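Round White Tabletops: Frequently Asked Questions

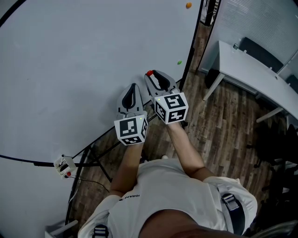

Photo: Zelleck Tables

How big a table do I need?
Measure the floor first, then the people. Leave enough space between the rim and the wall for someone to stand up from a chair without turning sideways. If the table will be used mostly for standing work such as sorting, crafts or games with small pieces, you can go closer to the wall on one side. Tape the circle out on the floor before you order and leave it there for 2 days.

Can I work at it standing up?
Yes. A round top has no corners to lean into, so you can stand anywhere along the edge. For long sessions the Vadar base is the better choice because it is taller. The Kahsay base is seat height and most people find themselves bending.

Why choose plain white?
Small things show up well on it. A red ball, something orange or a tiny green piece is easy to find against a plain light surface, even when it has ended up well away from you. If you sort beads, counters or game parts, a patterned top makes this harder. Very pale items are the exception. Put a dark mat under those.

Do small round objects roll off?
They can. The thin black rim marks the edge but is not a raised lip, and it will not stop a ball. Check that the table is level by setting a ball in the center and letting go. If it moves, turn the adjustable feet until it stays put. For children's activities, a shallow tray is still a good idea.

Is the rim replaceable?
Yes, on both bases. It comes as one strip. Order by table size. We do not sell it in other colors.

How do I clean the top?
Wipe with a damp cloth and a drop of dish soap, then dry. Do not use scouring powder or steel wool. For marker or crayon, try the soap first and then a little rubbing alcohol on a cotton pad. Run the cloth around the edge last, as dust collects where the rim meets the top.

What about hot dishes?
Use a trivet. Heat marks are not covered by the warranty.

Will buckles or tools scratch it?
Metal ones might. Plastic buckles and rubber tips are usually fine if you lift them instead of dragging them. Light scuffs often come out with soap and a soft cloth.

How is it delivered?
The top and the base arrive in 2 boxes. Assembly takes 9 bolts, all supplied, and one hex key. Have a second person help turn the table over when you are done. Orders can also be picked up at our Stornudstead warehouse until 4 p.m.

Can I return it?
Unassembled tables can be returned in the original packaging. Once the base has been bolted on, we can only accept it back if there is a fault.

Do you sell the top without a base?
Not at the moment. We expect to have loose tops again in June.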